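CHAPTER 5
What the Planner Believes

Learning goals
After working through this chapter you should be able to write a task state as a set of predicates, give each predicate an age and a source, decide which camera is allowed to overrule which, and recover from a plan whose premises have quietly expired.

5.1 A small matter of water

Every textbook on task planning has a blocks world. Blocks are excellent teaching material. They are stiff, opaque and cubical, they stay where they are put, and they have never dripped into a power strip. The planners in Chapter 4 did very well on them, and some readers may have come away feeling rather pleased with themselves.

We now change the exercise to a bottle of water and a drinking glass. A person asked to pour from one into the other will usually do it while talking about something else. Our software will need a planner, two sources of images, a state store and a log file long enough to spoil an afternoon.

On paper the plan is short: pick up the bottle, bring it to the glass, tilt, stop, bring it back. The first version written at Atness by Jummai Chukwu fit on a single screen, and it passed in simulation 100 times in a row. A perfect score like that should be treated the way you would treat a used car with no miles on it. The simulator told the planner the true state at every step. The real bench does no such favor, and the planner had never learned to ask.

Look through the views in Figure 5.1 as if you were the planner and had been handed each of them with no date, no memory and a deadline.

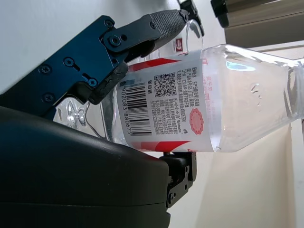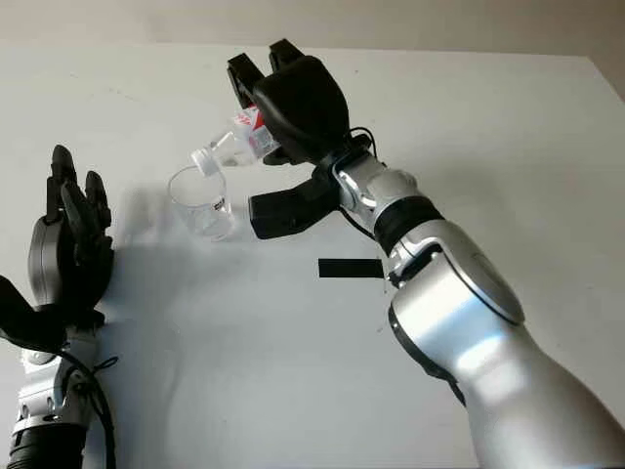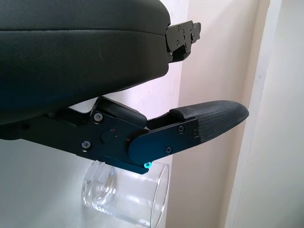
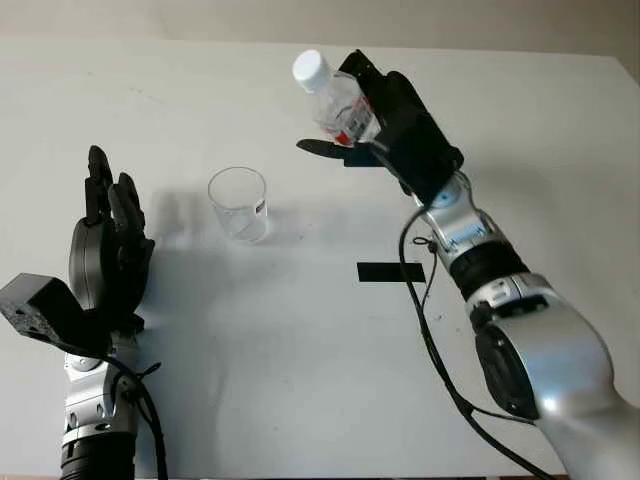
Figure 5.1. Bottle-and-glass task at Atness. First and third views: wrist camera. Second and fourth: head camera. A glass appears in all four.

Start with holding(bottle). The first, second and fourth views would each let you assert it. The third would not: there is nothing in the grip, and the glass below is no help with the question. A state store that keeps only the latest value will cheerfully flip back and forth depending on which message got there last, and the planner will believe every word.

Next, contains(glass, water). The second view shows a little clear liquid in the bottom of the glass. The fourth shows the glass empty. Each is a perfectly good observation, and they can't share a timestamp. Without one, you can't say whether the glass has been filled or emptied, and a planner that guesses will be wrong in the more expensive direction. Chukwu's early logs contain a run in which the goal was declared met before the arm had left its home pose, on the strength of a view from the previous trial. The robot then stood still, having succeeded.

Finally, tilted(bottle). In the first view the bottle looks nearly level, but the camera rides on the wrist, so "level" in that image is a statement about the camera's opinions. The head camera is in a better position to judge. The wrist, on the other hand, sees the bottle's label at a range where the barcode digits can be read. The head camera can tell you that there is a label, and should be thanked for it and asked nothing further.

5.2 Predicates with an age

The repair used in the rest of this chapter is simple enough to be slightly embarrassing. Each predicate in the store carries four fields: its value, the time it was observed, the source, and a shelf life. When the shelf life runs out, the value becomes unknown. Unknown is a third value with the same rights as the other two, and any action with an unknown precondition has to be preceded by a look.

Siiri Butkienė, who maintained the Skastov state store through two rewrites, argued for short shelf lives everywhere. This works, at the price of a robot that spends its working day looking at things. With every predicate set to 80 milliseconds, her test planner never acted on stale data. It also never acted. The opposite setting gives you the robot of the previous section, motionless and content.

Sensible values sit between the two and differ by predicate. A glass on a table will generally be there in a moment. The water level during a pour will not wait for you. Table 5.1 lists the starting values we use in the exercises, and Section 5.6 shows how to tune them from logged runs. Before that, we need a notation for the source field, beginning with the case in which both cameras are right and the transform between them is wrong.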